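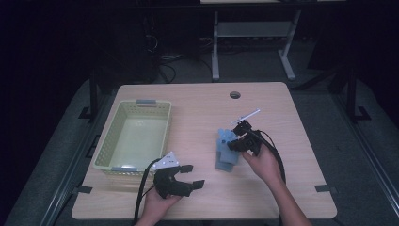 Anoma Chowdhury asked me to quit writing "fine" next to everything, and she'd like to know what I looked for before I ticked the box. Fair enough! So this is the February round for the Mistgate room with my comments left in, rambling and all.

Table and floor check, Mistgate
Done Thursday, before the morning group

1. Tabletop clean, no splinters
OK. I ran my palm over the whole thing, including the front edge where sleeves rub. One rough patch the size of a thumbnail, sanded and wiped.

2. Corners
OK. They're rounded, thank goodness, and I still walked my hip into one.

3. Cable hole near the back edge
OK. Shone a flashlight down it and fished out a paper clip (how?).

4. Clips on the left and right edges
Watch. Both hold. They sit near the front though, right where you'd lean a forearm, so please look before you plonk yourself down.

5. Table steady
OK now. It rocked a little, so I gave the left side 2 turns with the hex key and it quit. The key lives in the Pedura tin, please put it back there!

6. Basket
OK. The yellow-green one with all the little square holes. I tugged both gray handles hard and neither popped off. Feel along the holes for cracked plastic, that's what gets fingers. Weighed it full at 900 grams, well inside what I'm happy lifting one-handed.

7. Small items
OK. Anything soft gets a squeeze and a look for tears. The light blue one passed.

8. Cables
Watch. Keep the slack off the front edge where knees go. I've asked Hikard for more ties and heard nothing yet.

9. Floor mats
OK. Gray ones both sides, edges lying flat. I shuffled across in socks and didn't catch a toe.

10. Black uprights and foot brackets
Redo. The bolts feel snug by hand, but I want the proper wrench on them and Carbone still has ours. Mind your toes on the brackets till then.

Next round in 6 weeks. Item 10 sooner, if I get the wrench back. Old sheets are in binder 128.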